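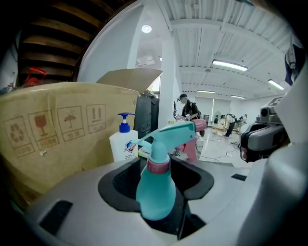 Kinsella College, Department of Household and Consumer Studies

Home Projects Reports Staff Contact

How Long Do We Leave It On? Reading the Back of the Bottle in Jundatville

June
By Reynaldo Agbayani and the second-year project group

My grandmother cleaned her kitchen table the way most people do, with one squirt and one wipe, and then the plates went down. I did the same until last winter, when I sat waiting for a kettle and read the back of a bottle for want of anything better to read. It told me to leave the surface visibly wet for several minutes. I had never left anything wet for several minutes in my life, and neither, I soon found out, had any of my classmates.

Our project grew from that. We wanted to know how many people in our own town read the directions on their cleaning products, what they do with them, and whether the way a label is laid out makes any difference. We are very grateful to the 103 households that let us sit in their kitchens and ask nosy questions (several of them fed us, too, which slowed the work down in the nicest possible way).

Each household brought out every spray, pump and tub it had on hand, from under the sink, behind the laundry door and, in one home, the piano bench. We recorded 468 products. For each one we noted where the directions were printed, whether a waiting time was given, and how large the type was. Then we asked the person who does most of the cleaning to tell us, without looking, how long the product should stay on the surface.
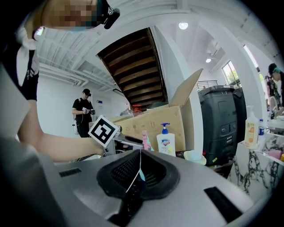

Face mask, white collared shirt and black vest.

Most people guessed "a few seconds" or laughed. The front of the label was another story. People could repeat the big claims and the scent names almost word for word, and several remembered a percentage — usually with the nines in the right place. When we handed them the bottle and asked them to find the waiting time, a good many went to fetch their glasses first.

We had expected older people to do worse on the reading task. They took longer, but they were also more patient, and they tended to keep going until they found the line. Younger people gave up sooner and reached for a phone.

For the second part we made two mock labels for a made-up cleaner we called Zodau. One had the directions in a single block of small type. The other, which we nicknamed Grevar after the typeface one of us had drawn for it, put the waiting time on its own line near the top. Nearly everyone found it faster on the second label, and people mentioned it later in the chat without our asking. We should be careful here, as every person saw the block version first and may simply have learned what to look for. Next time we would switch the order for half the homes.
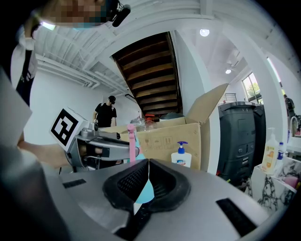

Mrs. Kinsella wrote to us after reading the draft that we had been a little hard on the one-squirt-one-wipe crowd. For crumbs and jam, she said, a quick wipe is all a table needs, and we ought to have asked people what they were cleaning up before asking how long they waited. She would also have liked a question about rinsing on surfaces where food is prepared.

She is right on both counts, and we have added the two questions to the sheet for whoever picks this up in the fall. We also want to go back to the wording of question six, where "leave on" was taken by three people to mean leaving the lights on. The full tables and the blank survey are in the binder in the department reading room, open until 5 p.m. and a bit later on Thursday.

Last updated: June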